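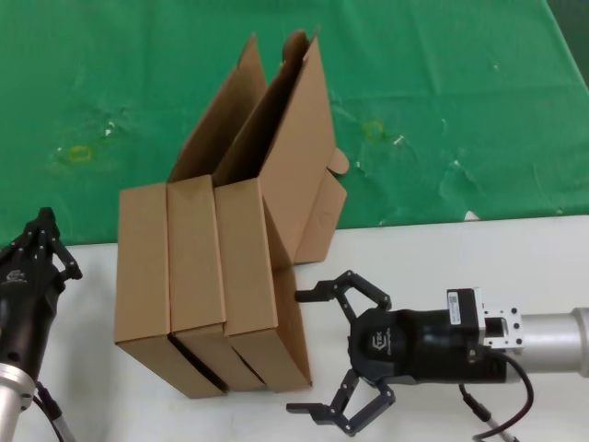
2 min read

Home Topics Packing Storage Ask Log in

Cartons going soft in an unheated storage room

Filippos Moschos
April 20, 2018

I keep spare parts for a small pump repair business in a room behind the garage. Everything is in long, narrow corrugated cartons from Plamus, single wall, rated 26 lb/in on the edge crush test. The cartons go on shelves, stacked four high. Per carton the contents weigh about 11 pounds, mostly brass fittings in bags.

When the cartons were new the stacks were fine. In October I moved everything to the other side of the room, against the north wall, and over the winter the bottom cartons on several shelves bulged at the sides and the top flaps started to sag. A cheap humidity meter on the shelf reads 80 percent most mornings and drops in the afternoon. The floor is a concrete slab and I have never seen standing water.

Is this a humidity problem or did I buy the wrong grade of box? If I go to double wall, is that enough, or do I need plastic bins? I have a lot of cartons and would prefer not to replace all of them. They are closed with Resia paper tape, the kind you wet, and the tape is holding.

Lies Wuyts

Mostly humidity, with some load problem on top of it.

The rating on the box maker's stamp is measured on conditioned board, meaning at a fixed temperature and moderate humidity. Board that has been sitting in damp air for weeks has a higher moisture content and a good part of the stacking strength is gone. Time matters as well. A carton that holds a given weight for an hour in a test press will not hold the same weight for six months. Daily swings, which you describe, are worse than steady damp air at the same average, and the board creeps a little each time.

Check these before buying anything:

Flute direction. The flutes should run vertically when the box is in its stacked position. Long, narrow cartons are often loaded from the end and then laid flat, and depending on the style this can put the flutes horizontal in the side walls. In that position you get a fraction of the rated strength. Cut one open and look.
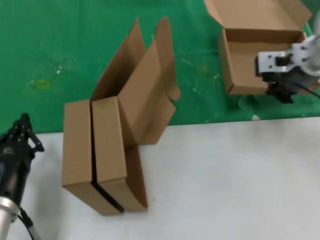
Alignment. Most of the load in a stack travels down through the corners. If the upper carton is shifted even half an inch off the corners of the lower one, the load goes into the middle of the panel, and the middle of the panel is what bulges. Column stacking is stronger than brick pattern, though less stable if someone bumps it.

Void space. Bagged fittings settle to the bottom and leave the top panel unsupported. A folded pad of scrap board on top of the bags will take care of the sagging flaps.

Wall clearance. Pull the shelves 2 inches or more off the north wall. An uninsulated wall facing north is the coldest surface in the room and the air next to it is close to saturated at night. I suspect this explains the change after your move better than the box grade does.

Double wall would help but it absorbs moisture too. For that weight of contents I would stack two high, keep the cartons you have, and replace only the ones that have already bulged. A panel that has buckled does not recover when it dries out.

Encarnación Cantero

just get plastic bins, I switched and never looked back. cardboard also gets silverfish

Chrysanthi Pappas

Agree with Lies on the wall clearance. Two additions.

The meter may be off. Cheap ones can be several points out at the high end. Put it in a sealed bag with a bottle cap of damp table salt (damp, with undissolved grains left) and leave it overnight at room temperature. It should read 75. Note the difference and correct for it.

Brass in closed cartons at high humidity will tarnish, and that may cost you more than the boxes. If the corrected morning reading stays above 65 or so, a small desiccant dehumidifier is worth pricing. Compressor units ice up in a cold room - the desiccant type does not have this problem, but it uses more power.

Filippos Moschos

Cut one open. Flutes are horizontal in the long sides. I will turn the cartons on end where the shelf height allows it and move the shelves off the wall first. Will do the salt test this weekend.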